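Yasaman Nouri

Okay, a thread about moving my grandmother's garlic across two states, because a few of you asked and I can never tell a story short.

She always called it Rashti, after the man who gave her the first heads, and she grew it behind the house in Skarnley for as long as I can remember. Purple skins, fat cloves, and a smell that stayed on your hands until supper.

When the house sold in January I dug up what I could with a borrowed fork. The ground was half frozen and I came away with 13 heads, some of them pretty sorry looking. I ate two. I know, I know – but they were the soft ones and I was sad.

The rest hung in my hallway all spring and summer in an old pair of tights, and everybody who visited had to duck.

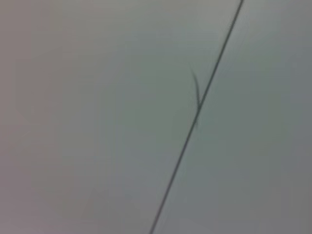
Skarnley, 21 September 2023

Back in town for my cousin's birthday, so I walked past the old place. The new folks have put in a patio and a very nice bench. I was ready to be grumpy about it and then the lady came out and asked if I knew what kept coming up by the fence!

Reader, it was the garlic. She let me dig some, and sent me off with a jar of her plum jam too, bless her.

So now I've got plenty for planting. I'm going with three short rows, cloves pointy end up, around a hand apart, and a good thick blanket of leaves on top. Grandma used straw but leaves are free.

If you're close by and want a head to start your own, send me a message. I'd love for it to live in a few more yards.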